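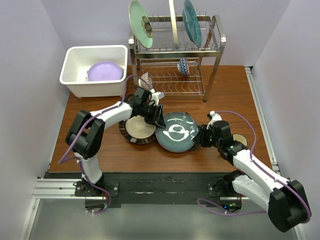

Slide 1. OK so, shared kitchens. Who does the dishes, and why the sign over the sink never works. That's the talk. Say hi first, water, check the clicker. I want 20 minutes and then questions, please hold them, I lose my place. Start with the setup: a white basin, one plate in it, lavender, and a steel rack right next to it with two tiers. One plate. Leave it up. Ask the room: do you wash it or walk away? Hands up. Wait for hands, don't rush this bit. In Lekitz most people walked, and when I asked why, they said "not mine." Write NOT MINE on the flip chart if there is one.

Slide 2. Where I got all this
Three houses. Wastthorpe (big, old, students mostly), Grerner (co-op, people stay for years), Diekmann (short lets, people in and out). Lived in the first one, visited the other two. I'm not a researcher, say so early. Kept a notebook. Stories, no statistics. If somebody asks for sample size, smile and move on.

Slide 3. The sign
Every kitchen has one. Read mine out loud: PLEASE WASH UP AFTER YOURSELF, THANKS!!! Somebody wrote "you first" under it in pen. Pause for laugh, maybe.
Signs talk to everybody so they land on no one in particular. The people who already wash up feel told off. The ones who don't stopped reading it in week two.
Wastthorpe had 7 signs by May. Seven. One was about the other signs.

Slide 4. The rota
Better than a sign. Still falls over. Someone goes home for the weekend, swaps get forgotten, then the whole thing is a month out of date and still on the fridge.
Tell the Grerner story here: rota on the fridge, magnet names, somebody's magnet went missing and they just... weren't on the rota anymore. For most of a winter. Keep it short, I always drag this one out.
Point: a rota needs an owner. Whoever owns it ends up being the nag. Nobody wants to be the nag twice.

Slide 5. What I saw work

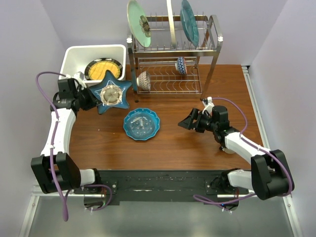 Plates in the top tier of the rack: mint green with a brown flower, beige, teal.

Different colors. Go slow, this is the main idea of the talk. At Diekmann each person picks a color on the day they move in. Your plate, your bowl, your mug. Spare stuff goes in a high cupboard, for guests. So when a plate is sitting in the sink, the whole house knows whose. No sign, no meeting.
Cheap too, they got everything from thrift stores, nothing matches and its fine.
Downsides, be fair: feels a bit like summer camp. Pans are still a problem. (Pans are ALWAYS a problem. Don't get into pans.) And if two people pick blue you have to sort it out on day one.

Slide 6. The talk you have to have anyway
Colors don't fix a bad mood. At some point you knock on a door.
Things that helped:
- do it the same day, dont save them up
- one thing only, the plate, leave the hair in the drain for another time
- ask, "could you get yours before dinner?"
- no group chat. Really. Never the group chat
Read out the group chat from Wastthorpe if we're running ahead. If behind skip to 7.

Slide 7. Try it for 2 weeks
Pick colors, box up the extras, take the sign down. Then everybody sits for ten minutes and says what bugged them. Keep or drop.
Ask who is going to try it, hands again. Handout's by the door, the one with the blank color chart. Email is on the back I think, check before I print.

Questions. Likely ones:
Dishwasher? Same problem, just moves to who empties it.
Kids? Yes, they like having a color. Get stuff that won't break.
What if one person just won't? Then it's about rent and respect and you need a different talk, not this one.

Give back the mic. Get my charger from the front row.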